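Mokum Clear Produce Bags
Pack of 200

Home > Packing supplies > Bags for fruit and vegetables > Mokum

Item: Mokum clear bag, medium
Brand: Trarkon
Width: 9 inches
Height: 15 inches
Color: clear, without print
Quantity: 200 bags in one carton
Availability: in stock

Add to cart | Add to my list | Ask for a sample

Description

The Mokum is our clear bag for fruit and vegetables which are sold loose or packed in small portions. It was the first bag we put in our assortment and it is still the one that most shops order again. The customer can look at the produce from all sides without opening the bag, and the person at the cash register can recognize what is inside.

We keep the bag simple. It has no printing, so you can put your own label on it, with the price, the weight and the name of the farm. Labels on paper and labels on film both stay well on the surface. If you want to change the label later, please try first on one bag, as some strong glues will leave a mark.

The medium size is made for mixed portions. It fits a normal portion of apples, onions, tomatoes, lemons or small peppers, with enough space left at the top for closing. For long vegetables such as leek or celery we advise the large size. For herbs and for berries the medium is too wide and the produce will move too much in it, so please look at the small one.

How to fill the bags

Filling goes the fastest when the produce is already sorted and lies in one pile next to the bag. Choose a flat table with a smooth top, at a height where you do not need to bend your back. Side walls around the table are very practical when you work with round fruit. Take only a small stack of bags from the carton at one time and leave the rest covered.

Open the bag fully before the first piece goes in. The two sides of the film can stick a little to each other when the carton was stored in a cold place. In this case rub the upper edge between two fingers and it will come open.

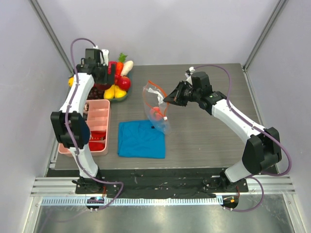 Start with the heavy pieces, so that they make a stable bottom, and add the lighter ones after. Hold the bag at the upper edge during filling. When it is held lower, the edge folds to the inside and the next piece gets caught on it. Stop when there is still a free part of the bag the width of your hand. Then press out the extra air softly and close.

Soft fruit should be put in, never dropped. This sounds like an obvious thing, but most of the complaints we receive about bruised peaches in August come from packing in a hurry. With hard produce like potatoes or onions you can be less careful, only look for long sprouts and sharp stems that can make a hole in the film.

Closing

Closings are sold separately. The Mokum can be closed with a paper twist tie, with a plastic clip or with tape from a table dispenser. For produce which is sold the same day, many of our customers simply turn the top twice and fold it under the bag.

Storage and care

Keep the carton dry and away from direct sun and from heaters. Do not put heavy boxes on it, because the bags at the bottom will get folds which are difficult to remove. After opening, fold the inner cover back over the bags so dust stays out.

The bags are meant for fresh produce. Please do not use them for hot food, in the oven or in the microwave. Keep them away from babies and small children, there is danger of suffocation.

Other sizes and related items

Mokum small, 8 inches wide, for herbs and small fruit
Mokum large, for leek, celery and bigger portions
Teoh paper twist ties, white or green
Lirnasance label roll, blank, for pen or printer

Ordering

You can order from one carton. Cartons of different sizes can be combined in one shipment. For regular customers we can set a repeating order, which you can change or stop in your account at any moment. Orders that we receive before noon are prepared the same day.

Returns are possible for closed cartons in good condition. An opened carton we cannot take back for reasons of hygiene, so if you have doubts about the size, ask first for a sample. We send one bag of each size, free of charge, and you can try it with your own produce.

Questions from customers

Can I get the Mokum with holes for air?
At this moment only the large size is available with holes. For mushrooms and leafy greens we recommend this one.

Is it possible to write directly on the bag?
Yes, with a permanent marker. A normal pen does not work on the film.

Can the bag be used again?
If it is clean and has no tears, yes. Rinse it with cool water and let it dry with the opening down.

Do you also sell the tables?
No, only bags, closings and labels.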